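Bin Picking and the Parts Drawer Problem

March 5, 2026

Last month's post on dishwashers brought in a question from Kanini Kimaro, who runs the stockroom at a small repair shop: can a machine sort the returns bin yet? Her returns bin is a tub where everything the techs pull out and don't use ends up. Screws in bags, hand tools, somebody's lunch container. She spends the first part of every shift emptying it into the right drawers.

My short answer is that it depends on how long she can wait and how often she is willing to walk over and help. The long answer follows.

What a chore like this needs

Clearing a mixed bin breaks down into finding an object, choosing where to grab it, closing on it without hitting a wall, and lifting it out without dragging its neighbor along. Vision is the part that has improved most. Segmenting items that have never been seen before is close to routine now, as long as they aren't clear plastic or mirror-finish metal. Grasp selection is decent for boxes and mediocre for anything with wheels, handles or a hollow middle.

Walls are still a nuisance. An object flat against the side of a bin leaves no room for a finger on that side, so the planner either rejects it or tries to pinch it from above, where there may be nothing worth pinching. A good number of the bad picks in my notes are of this type.

The test load below is a fair mix. The tape measure is dense and sits at an angle. The green toy vehicle offers plenty of places to grab, most of them poor. The yellow roll or ring lies flat against the front wall, and I would expect any planner to leave it for last.

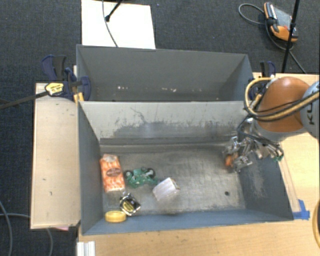

Numbers from my own log

In January I started keeping a tally on a two-compartment setup, moving mixed items from one side to the other. A run is 100 attempts. The best run so far had 80 clean transfers. Of the failures, 16 were missed or slipped grasps and the rest were planner timeouts, where the arm stopped and waited for me.

An 80 percent rate sounds usable until you look at the recovery. A missed grasp costs little if the system looks again and retries. A timeout costs a person. Kanini's bin gets emptied by someone who is also answering the phone, and she would have to get up for every one of those.

Cycle time is the other figure. My median was 18 seconds per item, including the look, the plan and the move. A person does it in two or three and reads the label on the way.

Software

I tried two grasp planners, Plella and Pivov. Plella is faster and more willing to attempt a marginal grasp. Pivov is slower and refuses more, and it accounts for all but one of the timeouts. For a bin with hard metal walls I prefer Pivov anyway, having already bent one fingertip. Replacing it took an evening and a part that was on back order.

Neither one knows where an item belongs once it is out. That is a separate classifier, and for a stockroom with a few thousand part numbers it is the larger job. I have not attempted it.

What I told Kanini

Keep doing it by hand for now. If she wants to prepare, she could switch to a shallower tub with sloped sides and keep bagged screws out of it, which would help a person too. I'll rerun the tally once I have the new fingertips mounted, with the same items and the same bin.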